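Participants Wanted: Seasonal Allergy and Sleep Study, Puvville

Do you wake up at 3 in the morning with one nostril working? Have you ever been asked to move to the couch on account of the noise? The Norlow Sleep and Sinus Clinic in Puvville is looking for adults who breathe badly at night and would like to be paid a little for it.

The study compares two saline nasal rinses in people with year-round or seasonal allergies. One is the rinse we already hand out. The other is the same salt and water in different proportions, made up for us by Mocanu, and we would like to know whether anyone can tell the difference. Neither contains a drug. Both taste like falling off a surfboard.

Who we are looking for

You may be able to take part if you are between 18 and 65, have had a stuffy or runny nose on most days for at least a month, and are willing to pour salt water through your head twice a day. You need to live close enough to Puvville to get to the clinic, and you need a bed you sleep in regularly. Truck drivers and night shift workers are welcome, but please tell us your hours when you call so we can work the diary around them.

We can't take you if you have had nose or sinus surgery in the past year, if you get frequent nosebleeds, if you are pregnant, or if you use a breathing machine at night. If you have a cold right now, wait until it clears and then call. A deviated septum is fine. Half the staff have one.

What you would do

The study lasts 30 days. You come in at the start for a visit of an hour or so, when a nurse looks up your nose, asks you a long list of questions, and shows you how to use the rinse bottle without drowning. You come in twice more after that, and those visits are shorter. All 3 visits are at the clinic on Hellitz Avenue, on the second floor, above the tile store. The elevator works. It is slow, and it thinks about each floor before it commits.

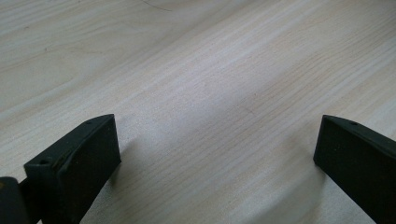

Between visits you rinse in the morning and before bed and fill in a diary. The diary is one page a day: how you slept, how your nose felt, how many times you got up, and a box for comments. Past participants have used the comments box to complain about their cats, and we do read it. You can fill it in on paper or on your phone. If you miss a day, leave it blank. Please don't sit in the parking lot before your last visit and invent a week's worth, as the ink gives you away.

You can keep taking your usual allergy pills as long as you don't start a new one or change the dose. Nasal sprays are more complicated, so ask. Don't stop anything your doctor has prescribed in order to get into this study.

Use only distilled or boiled and cooled water in the bottle, never straight from the tap. We supply the bottle, the packets and the distilled water, and you can pick up more at the front desk.

What you get

$13 for each completed visit, plus parking, plus the rinse bottle, which nobody has ever asked to give back. You will not get rich. You will get your nose examined by someone who finds noses interesting, and a copy of your results to take to your own doctor.

Risks are small but real: stinging, ear pressure, now and then a nosebleed, and water coming out an hour later when you bend down to tie your shoe. The full list is in the consent form, which you can take home and read before you sign. You can drop out whenever you like – no reason needed, and we still pay for the visits you made.

How to sign up

Call the front desk at Norlow and ask for the rinse study, or stop by and fill out the short form. The screening call takes 7 minutes if you stick to the questions. We are enrolling through the end of November, or until we run out of bottles.

Posted Nov 17, 2021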